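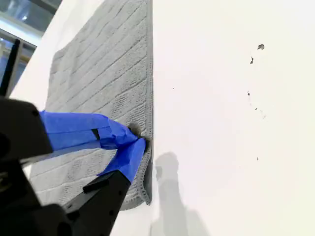

Stendow's users objected early that a gripper score obtained on rigid blocks says little about cloth, and asked that towels be added before any further ranking was published. The objection is recorded in the notes to the second edition of the Brorketus comparison, and the present form of the procedure follows from it.

Search this encyclopedia Go Advanced search

The Brorketus comparison is a procedure for evaluating two-finger robotic grippers on flat, flexible materials. It is maintained by the Brorketus laboratory and is used to compare finger shapes, fingertip coverings and grip controllers under the same working conditions. The edition in general use took effect in September.

Procedure

A single piece of fabric is laid on a flat white surface. The gripper approaches from one side, closes on the cloth near an edge, and lifts. A grasp is accepted if the fabric remains between the fingertips for 8 seconds after the lift. Grasps that close on air, or that release the cloth during the lift, are entered separately, as the two faults usually have different causes.

Ribbed microfiber towels are the standard material. A stitched hem presents a thicker target than the body of the cloth, and results for hem grasps are kept apart from results for grasps made elsewhere. A full evaluation consists of 3,000 attempts, divided equally among the grippers under test.

Fingertip coverings

Bare fingers may be compared with fingers wrapped in tape, including blue painter's tape, or fitted with molded pads. Tape is inexpensive and quickly replaced, but overlapping layers change the thickness of the finger and can shift the point at which the tips meet. The procedure therefore requires the closing position to be set again each time a finger is rewrapped. Worn tape is to be noted in the record even when no change in performance is observed.

Reported results

The first published evaluation compared the Poten and Rantala grippers, both mounted on the same arm and driven by the same controller. In 1,002 preliminary attempts the Rantala gripper held the cloth more often at the hem, while the Poten gripper performed better on the open weave. A further 460 attempts with taped fingers reduced the difference between the two but did not remove it.

Limitations

The comparison does not measure folding, smoothing or the handling of stacked fabric. Shadows cast by the gripper on a white surface may affect camera-based methods of locating an edge, and lighting is not fixed by the current edition. Results obtained in different rooms are listed in separate tables.

See also

Stendow gripper mount
Fingertip materials
Grasping of flexible objects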